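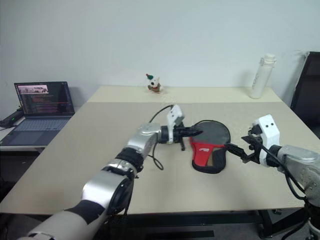
Noltbridge 双腕操作データセット(学生プロジェクト版)

本データセットは、Noltbridge 工科カレッジのロボティクス演習において、学生班が双腕マニピュレータの遠隔操作で収録した卓上操作の記録である。収録対象は日用品と運動用具で、把持、持ち替え、受け渡し、再配置の四種の動作に限る。卓球ラケットの課題では、黒い指を持つグリッパが左右からラケットに触れる。左はブレードの縁、右は柄に近い側を接触位置とし、両腕で保持したまま向きを変える。天板が二つの色調に分かれている点は、背景分割の学習時に境界線を物体の輪郭と誤認させる要因になるため、評価では別途集計している。

概要

総エピソード数 2566
課題数 5
視点数 3(頭部、左手首、右手首)
操作者 演習履修者
形式 エピソードごとに独立したディレクトリ
版 1.2

課題一覧

paddle_turn 卓球ラケットの向きを両腕で変える
paddle_pass 卓球ラケットを左腕から右腕へ渡す
cup_shift コップを指定領域へ移す
cloth_fold 小型の布を二つ折りにする
box_close 紙箱の蓋を閉じる

課題ごとのエピソード数は均等ではない。cloth_fold は除外率が高く、他の課題より少ない。学習時に均等化が必要な場合は、付属の sampler.py に --balance を指定する。

ディレクトリ構成

episodes/ 課題名と通し番号で区分した本体
meta/ 課題の指示文、操作者番号、成否ラベル
calib/ 視点ごとの内部パラメータと外部パラメータ
splits/ 学習用、検証用、試験用のエピソード一覧
tools/ 読み込み、再生、変換用のスクリプト

各エピソードには三視点の映像、両腕の関節角、グリッパ開度、操作者側の指令値、時刻列が含まれる。関節角の単位はラジアン、開度は全閉を 0、全開を 1 とする正規化値である。時刻は収録用計算機の単調時計に基づき、絶対時刻は保存していない。

収録手順

操作者は練習用エピソードを終えた後に本収録へ移る。練習分は配布物に含めない。初期配置は課題ごとの配置表に従い、対象物の位置と向きを毎回変更する。動作の開始と終了はフットスイッチで記録する。背景の小物は固定しておらず、収録期間中に位置や種類が変わる。統制された背景を前提とする実験には適さない。

成否ラベルは操作者本人と別の班員が独立に付与した。両者が一致しない場合は meta/disputed.csv に記載し、splits/ の一覧からは外してある。このファイルにはおよそ 400 件が含まれる。失敗エピソードは削除せず、ラベル fail を付けて残した。

使用方法

python tools/check.py で欠損と時刻列の逆転を検査する。
python tools/replay.py --task paddle_turn --index 0 で映像と関節軌道を並べて再生する。
python tools/convert.py --out 出力先 で Runov 形式に変換する。

変換時、指令値は既定で出力されない。模倣学習の教師信号に指令値を用いる場合は --with-command を付けること。実測の関節角で代用すると追従遅れが混入する。

既知の問題

手首視点の一部に露出の変動がある。9月に収録した分で目立ち、窓側からの光が強い時間帯に集中している。補正は行っていない。

paddle_turn では、ラケットの暗い面とグリッパの黒い指の輝度が近く、頭部視点のみでは接触の判定が不安定になる。接触区間の推定には手首視点またはグリッパ開度を併用する。

右腕のケーブルは動作中に手首視点へ入り込むことがある。該当区間の一覧は作成していない。

版 1.0 の calib/ には左手首の外部パラメータに符号の誤りがあった。1.1 で修正済みである。1.0 を元に生成した点群は作り直す必要がある。

利用条件

教育および研究目的の利用を認める。再配布の際は本文書を同梱し、変更点を明記すること。操作者番号から個人を特定する試みは禁止する。収録された動作を実機で再生する場合、関節の可動範囲と速度上限は利用者側で設定する。付属スクリプトに安全停止の機能はない。

担当

収録系と校正:Amirhossein Shahbazi
ラベル管理と配布:Esmaeil Vahidi

不具合の報告には、エピソード番号、版、check.py の出力を添付すること。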